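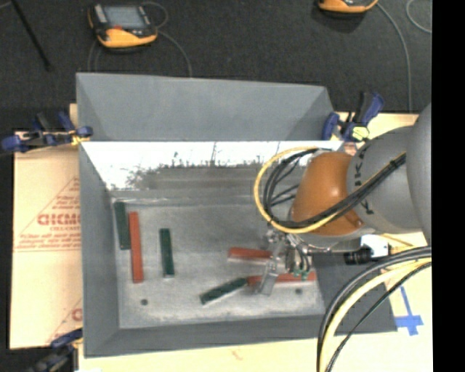

Writing the rules down before the arm moves

Zsófia Kovács maintains the bin-picking procedure at Plirden. The current version, dated June 10, 2024, runs to 4 pages. "Most of it covers fixturing," she says. "Clamp the bin to the table, then check the clamps again at every shift change."

Cable slack at the wrist has its own section. "The loop must allow full rotation – and stay clear of the bin rim."

Operators log each failed pick by block color and pose. Kovács wants 72 logged picks before any speed change is approved.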